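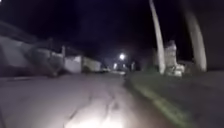 NIGHT ROAD CONDITION CHECKLIST – RESIDENTIAL ACCESS STREETS
Area: Skoneo Estate, Section 4
Period: June, after-dark round, start 21:30
Inspector: Hok-lam Su
Reviewed by: Eirini Christodoulou, Trakden Property Services

Ratings: S = satisfactory, M = monitor, R = repair, N = not inspected

1. PAVEMENT SURFACE

1.1 Cracking, lengthwise – R
Irregular lines running mostly with the direction of travel, branching into smaller fissures. Some curve toward the right side of the lit patch. Pattern is connected. Crack filling alone is unlikely to hold where the branches are close together. Recommend cut-out and patch at the worst section, fill elsewhere.

1.2 Surface texture – M
Rough and uneven next to the cracks, with lighter and darker mottled patches. Check for loose aggregate by hand in daylight.

1.3 Potholes – N
Not signed off at night. Depth cannot be judged under direct light – the surface washes out close to the source and shadows hide the low spots further off. Carry over to the day round.

1.4 Utility covers – N
Carry over to the day round.

2. CURB AND EDGE

2.1 Curb visibility – S
Raised curb on the right reads as a pale edge against the road and can be followed into the middle distance.

2.2 Curb joints and alignment – M
Previous round listed six open joints. No change reported by residents. Remeasure when the Levchenko crew is on site for the crack work.

2.3 Drainage at curb line – N
Needs a visit during or just after rain.

3. VERGE AND TREES

3.1 Grass verge – S
Continuous along the right side. Confirm by day that soil level is below top of curb.

3.2 Tree trunks near road – M
Two tall pale trunks on or just beyond the verge. The one nearer the road center leans slightly left as it rises. Compare with the lean recorded last year before asking for an arborist. No action on the second.

3.3 Root lift – N
Cause of cracking not established. Do not enter "roots" as the cause on the work order until a test cut has been made. The last order said roots and the contractor priced it that way.

4. LIGHTING

4.1 Light on road surface – M
Strong light over the near pavement, falling off quickly to the side. Glare makes fine cracks hard to rate. Use the Skivasov hand lamp held low and to one side for close work.

4.2 Street lighting, far end – N
Lamp numbers to be read off the posts and checked against the register. Register is out of date for this section.

5. ACTIONS

5.1 Work order for 1.1. Budget limit without further approval is $2,000. Get the patch priced separately from the fill.
5.2 Day round to close all N items. H. Su.
5.3 Lean record for 3.2 to be pulled from the tree file. E. Christodoulou.

Reviewer comments (E.C.): Agree with R on 1.1. Please mark the patch limits in paint before the contractor visits. Item 2.2 has been at M for two rounds – measure it this time or change the rating. 4.2 can wait for the new register.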